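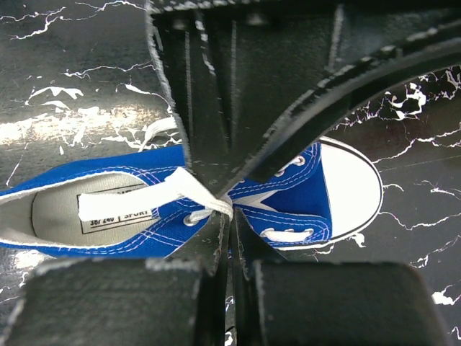 *Blue high-top, size 36.*

Hi, I'm Paloma Pettigrew, and I run Broter, a little walking club that got a bit out of hand (in the best way!). Darnell Abernathy and I started with Tuesday loops by the river, and now we have 305 members. 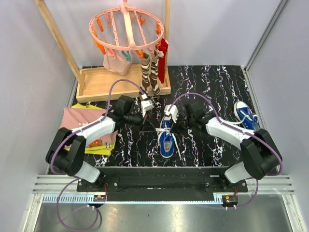
## Who leads the walks

Darnell takes the hills. Mehwish Farooqui does the slow Saturday group, with a long coffee stop at Vasar, and I fill in wherever. 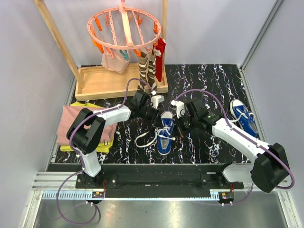
Dues are $50 a year and cover the June picnic too. Kids walk free – just email me first so I can save you a spot!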